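PRESS RELEASE: Graltomwood Asks Whether Small-Drawer Organizers Earn Their Shelf Space

Allarberg, 2022-10-24: Stores sell drawer organizers on the promise that a tidy bench follows. The Graltomwood home storage group has read that promise on plenty of packaging and is not convinced. Starting in November, it will ask 525 households in Allarberg and Simier what they keep in theirs, and how often they open the wrong drawer.
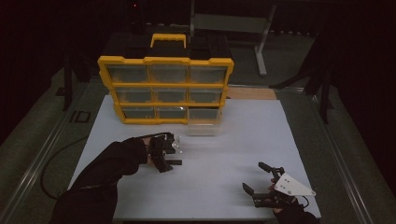
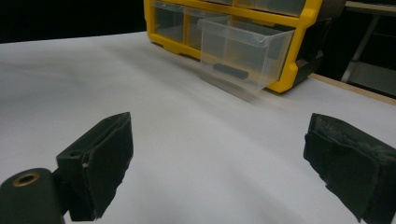
Graltomwood's doubts start with labels, or the lack of them. A member survey last year drew 13 complaints about organizers, and seven of those came down to forgetting which screws went where. Clear drawers are supposed to fix this. Yet with a yellow unit like this one, somebody still has to pull a lower drawer partway out to be sure of what is in it, and a drawer left sticking out takes up bench room. Multiply that by a busy evening and the time saved looks thin.

The group makes no claim that jars or old coffee cans do better. It would simply like to see figures before telling anyone to spend money. Households will keep a log for roughly 2 weeks, and results will be posted at the Annamalai Street reading room, including any that prove the group wrong.

Sign-up sheets are at the Graltomwood front desk.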